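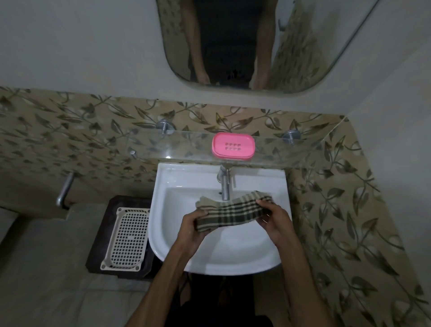
**Is the Biradthorpe dialect recording project on course to finish by April?**

The recording side is, and with a bit to spare. We have 303 finished recordings in the archive, and the only piece running behind is the written index, which I'll come to further down.

## Recordings

What a good stretch this has been! The older farming families up the Erier road had been slow to answer our letters, and then one of them rang, and after that the phone hardly stopped. We recorded 18 new speakers, most of them in their own kitchens, and several had words we had only ever seen in print. "Faddle" for a badly tied bundle came up three times, from people who live miles apart and have never met (I may have cheered out loud at the third one, and you can hear it on the recording).

Mawuli Kwofie has taken over the interviews on the coast side. He lets people talk for a good long while before he asks anything, and his recordings are full of stories about the herring years, net-mending, a disputed boundary wall and a horse called Admiral. They're a joy to listen to.

## Transcripts

Transcripts are done for the whole of the first batch. The second batch has gone to Damgaard, who are typing it up at the price agreed last year. Their first pages came back very clean. They do tend to tidy "were" into "was", so we've sent them a short note on spelling and will check the next pages against the sound.

## Word index

The index stands at 700 entries. Oddur Thorlacius is comparing our sea and weather words with the Norse ones and has already corrected two of my favourite theories, which I've taken fairly well. It's slow work, and he has 14 disputed entries still open. We'd like to keep them open a little longer and get them right. If you need the index closed before then, we can print those entries with a query mark.

## Money

Spending is within the grant. Travel came in lower than planned, as several speakers live along the same bus route. We'd like your agreement to move what's left of the travel line into transcription, which would cover the longest of the coast interviews.

## Next

- Finish the Erier road visits, including two return calls
- Listening evening at the Faseveo reading room, with tea
- Send you the draft index, disputed entries marked

Please do come to the listening evening if you can. The Admiral story is first on the programme.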